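질레라 목공 가구 공장 견학기: 곡면 테이블 라인을 중심으로

기세크(Giseck) 공장은 일반 공개일을 1년에 2회 운영한다. 이번 방문은 2022년 7월 30일 토요일 오전 회차였고, 다음 회차는 9월로 공지되어 있다. 입장 인원은 96명으로 제한되며, 현장 접수는 받지 않는다.

견학 동선은 원목 창고, 재단실, 곡면 성형실, 도장실, 전시실 순이다. 안내는 생산관리 담당 메이니어 포크스(Meinir Foulkes)가 맡았다. 설명은 영어로 진행되었고 한국어 자료는 없었다. 안전화는 개인 지참, 귀마개는 입구에서 지급한다.

원목 창고는 실내 습도를 상시 기록한다. 벽면 기록계는 최근 한 달 치를 출력해 두었는데, 주말 야간에 변동 폭이 커지는 구간이 있었다. 질문했더니 하역문 패킹 교체가 예정되어 있다는 답이 돌아왔다. 판재는 등급별로 색 라벨을 붙여 쌓고, 옹이가 큰 것은 하부 프레임용으로 돌린다.

재단실에서는 패널톱 2대 중 1대만 가동 중이었다. 집진 배관 직경은 200mm. 작업자 쪽 소음은 대화가 가능한 수준이었으나 톱날 교체 시범 때는 전 구역이 정지했다. 교체 절차는 전원 차단, 잠금표 부착, 커버 해체 순으로 표준서에 적힌 그대로였다.

곡면 성형실이 이번 견학의 핵심이다. 그룰로라(Grullora) 테이블의 상판 앞쪽은 직선이 아니라 완만한 호를 그린다. 재단은 형판을 대고 라우터로 하고, 모서리는 기계 면취 후 손사포로 마감한다. 설계 담당 오리샤 팔라마르추크(Orysia Palamarchuk)는 호의 반경을 세 번 바꿨다고 했다. 첫 시안은 앉은 사람의 팔꿈치가 상판 바깥으로 빠졌고, 두 번째는 호가 깊어 판재 손실이 컸다. 현행 치수는 공개하지 않는다.

같은 방에서 세로 살 패널도 조립한다. 살을 곡선 받침에 하나씩 끼우고 뒷면에서 접착한다. 품번은 릴란스(Rilance) 305. 살 간격은 간격재로 맞추며, 접착제가 앞면으로 새어 나온 부분은 굳기 전에 닦아 낸다. 시범용으로 조립한 패널 하나는 끝단 살이 육안으로도 기울어 있었고, 담당자가 바로 빼서 다시 끼웠다.

도장실은 유리창 너머로만 볼 수 있다. 무광 투명 도료를 쓰며 착색은 하지 않는다고 한다. 시편을 만져 본 바로는 결을 따라 미세한 요철이 남아 있다. 물컵 자국 시험 시편도 비치되어 있었으나 시험 조건 표기가 없어 판단을 보류한다.

전시실에서는 완성품에 직접 앉아 볼 수 있다.
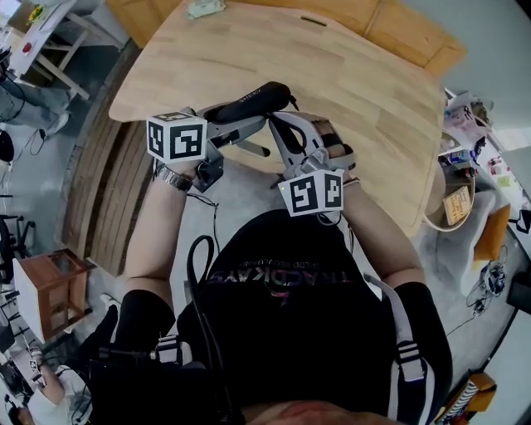

읽는 시간 4분

상판은 밝은 자작나무 색이며 나뭇결이 그대로 보인다. 앞쪽 가장자리의 곡선은 앉은 위치에서 볼 때 가장 잘 드러난다. 안쪽에는 좁고 어두운 홈이 하나 파여 있다. 용도는 안내문에 없었고, 묻는 것을 잊었다. 테이블 왼쪽으로 세로 살 패널이 곡선을 이루며 이어지고, 너머의 장도 황갈색 목재여서 색 차이가 크지 않다. 흰 책상과 흰 다리 조합은 따로 떨어져 있다.

착석감은 의자에 따라 달라지므로 상판만 평가한다. 팔을 앞으로 뻗었을 때 모서리가 팔뚝을 누르지 않았다. 상판을 손바닥으로 눌러도 흔들림은 느껴지지 않았다. 가장자리 마감은 곡선 구간이 직선 구간보다 고왔다.

가격표는 전시실에 없다. 견적은 판매 대행사 코디카라(Kodikara)를 통해 받아야 하며, 상판 단품 판매는 하지 않는다. 주차장은 공장 뒤편이고 대형 차량은 정문 앞에서 회차가 어렵다. 구내 촬영은 도장실을 제외하고 허용된다.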